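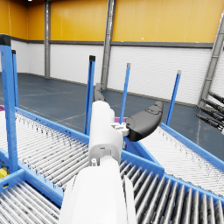
How a Robot Club Practices on a Computer

A robot does not have to be real for you to learn how to run it. Many school clubs start with a simulator. A simulator is a computer program that works a bit like a video game. It draws a robot and a room, and it works out what happens when the robot moves.

The arm in the simulator has a gripper at the end. A gripper is a robot's hand. This one has two fingers, and they can open and close. The conveyors are rows of rollers set in blue frames. In a real warehouse, boxes ride along on rollers like these.

Students write a list of steps for the arm. Move left. Go down. Close the fingers. Lift. If one step is wrong, the arm may miss the box or bump the rail. In a simulator nothing breaks, so you fix the step and press start again.

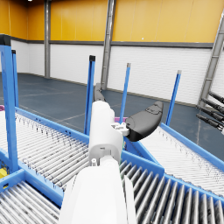

HAKEL, April - The Plorkitz robot club has 16 members and meets after school at 3:30. This spring they are getting ready for a contest called the Shakya Cup. Each team gets 80 tries to teach its arm one job.

Ditte Bach leads the club. She asks every team to write down what happened on each try, even the bad ones. By April the club's notebook listed 1,098 practice runs.

Two students share each computer. One types the steps and the other watches the fingers. Then they trade places.

Words to know

Simulator: a program that copies how things work in real life.
Gripper: the part of a robot that holds things.
Conveyor: a machine or track that carries things from place to place.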